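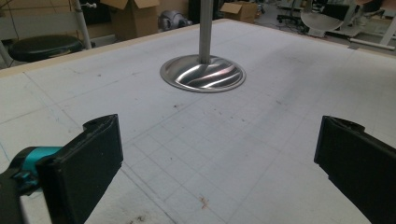 Who can take part in the Lollura study?
Adults aged 18 to 30 who have hurt themselves on purpose in the past and have not done so for at least 9 months.

We want to hear how people looked after themselves after stopping, and which kinds of support they used. You would fill in one online form and then have a phone interview of about 45 minutes with Griet Vandenberghe. You can skip any question or stop at any time. Names are not kept with the answers.

We are looking for 600 people. Interviews begin in January and everyone interviewed gets a £20 voucher.

To sign up, write to Godelieve De Graaf, Lollura Study, Cadon Centre. The study cannot offer treatment. If you need help now, ring your GP or emergency services.

This site uses cookies. Accept all | Manage settings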